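Flunico Opens Its Hand-Held Gripper to Small Workshops

Since July, Flunico has offered its hand-held gripper kit on a monthly lease, with training and repairs included. The service is run from Mullemmont by Justinas Urbonaitė, whose staff of 9 supports 37 customers. 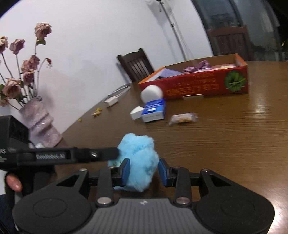
Each lease covers one gripper, a carrying case and software for sorting recordings. New users are asked to begin with soft household objects on an ordinary table, then move on to harder shapes. Ibarra, an early customer, collected around 400 recordings before asking for changes to the handle.

The lease runs for at least three months. Spare finger pads are billed separately, a point that several customers have raised with the company.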